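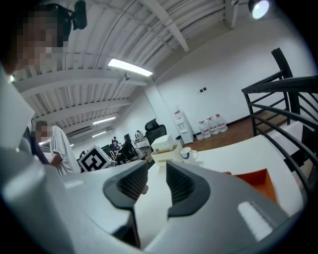 Gistancombe office, mapping and localisation work

Preldale is the software that turns wrist video from hand-held grippers into trajectories a planner can use. This page belongs to the tracking part of it: camera model, map building, relocalisation and the checks that run before an episode is accepted. Notes on the policy side are kept by Branislav Paulík on a separate page. Version numbers refer to Preldale unless stated.

View from the gripper camera, desk level, looking up the room
The black rim in the corners is the lens housing. It is masked before feature extraction, and so are the two fingers and the grey shell along the bottom. The remaining area is what the tracker has to work with. In this direction a good part of it is ceiling: corrugated decking, white beams and the strip lights.

Lens model
The beams curve strongly towards the edges, as expected with this optic. Up to release 2 we undistorted every image to a pinhole model and then tracked. This threw away the outer part of the view, where the stair railing is. The tracker now works on the raw fisheye image and projects map points through the full model instead. Pinhole output is still written for anyone who needs it, with the flag --rectify.

Ceiling features
Decking is a poor target. The ribs repeat at a fixed spacing, so a descriptor taken on one rib matches its neighbours almost as well, and the pose can slip sideways by a whole rib with a low reprojection error. Saoirse Dolan's fix is a uniqueness test over a local window before a point is allowed into the map. Points along the ribs mostly fail it. Beam junctions and the ends of light fittings mostly pass.

Lights
The fluorescent strips saturate. Features on the edge of a saturated region move as exposure changes, and auto exposure changes whenever the camera tilts up. We lock exposure at the start of an episode and discard any point within a few pixels of clipped white. The lit spotlight at upper right is handled by the same rule and needs no special case.

Marker cube
The white cube with the black square pattern, on the desk to the left, is detected independently of the map. Its pose gives a second opinion on where the camera is, plus the metric scale. A tilted cube is fine for this provided that one whole face is visible and large enough. Small or oblique faces have two near-equal pose solutions. Chantelle Gumede's solver keeps both and lets the next few images decide – earlier code picked the lower error at once and was sometimes wrong for the rest of the episode.

People
Anyone in view is treated as a moving region and masked. The mask is grown outwards by a fixed margin to take in sleeves, which blur at close range and have soft edges. Faces are pixelated in anything that is published, this page included. Pixelation is applied after tracking and never to the images the tracker reads.

Finger width
Opening width is read from the fingers themselves. The estimator looks for the inner edges of the two pads and fits a line to each. The ridges on the pads give spurious edges running the wrong way, and these are rejected by angle. The output is filtered forwards and backwards over the episode, so it cannot be used live. A causal version exists on Montri Chantharasri's branch and lags by 11 images.

Timing
Pose, width and image are resampled on to one clock. The clock offset is estimated from gyro rate against image rotation. Episodes shorter than 400 images do not contain enough rotation to do this well and inherit the offset from the session. The field offset_source in the episode header records which was used.

Acceptance
An episode is accepted if tracking was never lost for longer than the gap limit, if the cube and map poses agree, and if the planner can replay the path inside joint limits. The replay check runs on Kaneko, our kinematics library. Rejected episodes keep their logs and can be run again after a tracker update. The last such run, finished on 13th April, covered 1134 episodes.

Known faults
Looking straight up at the decking still loses tracking after a fast turn. Relocalisation recovers only when a piece of furniture or the railing comes back into view.
Glossy white tabletops can reflect the strip lights, and the reflections get mapped as points below the surface. Caoimhe Daly has a plane test for this in review.
The viewer shows masked regions one image late. This is a drawing fault and does not affect the output.

Settings for this room are in the Pruris repository under rooms/gistancombe. Use the file from October or later; earlier ones have the old lens mask.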